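Handreichung zur zweiten Sitzung: Kühlkette und Lagerung von Impfstoffen

Schön, dass Sie wieder dabei sind! Beim letzten Mal sind wir ja vor lauter Fragen kaum über die Einleitung hinausgekommen, deshalb heute gleich mitten hinein in den Stoff (und bitte unterbrechen Sie mich trotzdem, wenn etwas unklar bleibt).

Unser Fallbeispiel ist die Impfaktion im Bezirk Berkarari. Von dort gingen im August 717 Dosen an die Außenstelle Caldeira, und beim Auspacken fehlte das Temperaturprotokoll. Was nun? Die Lieferung wird gesperrt, gekennzeichnet und getrennt gelagert, bis der Hersteller sich geäußert hat. Weggeworfen wird vorerst nichts! 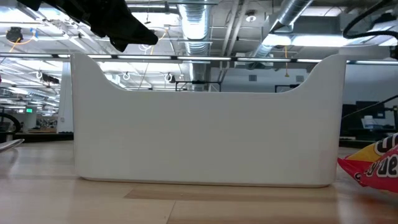
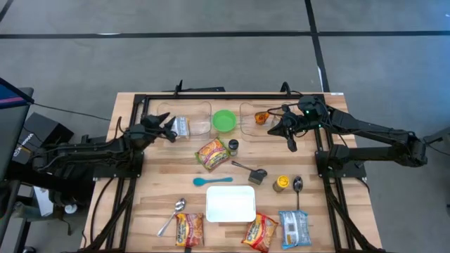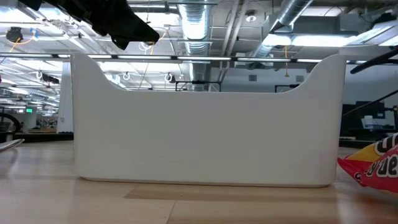

Abb. 2: Weißer Behälter auf hellem Holz (erstes und letztes Bild), dazwischen der Arbeitstisch mit zwei durchsichtigen Behältern.

Viele gängige Impfstoffe gehören in den Bereich von 2 bis 8 Grad, und Frost schadet manchen davon mehr als ein warmer Nachmittag, was Anfänger immer wieder überrascht. Also nie direkt an die Rückwand des Kühlschranks stellen und die Tür bitte nicht länger offen lassen als nötig.

Bis zur nächsten Sitzung lesen Sie bitte das Kapitel zur Chargendokumentation und überlegen sich, wen Sie in Caldeira zuerst angerufen hätten.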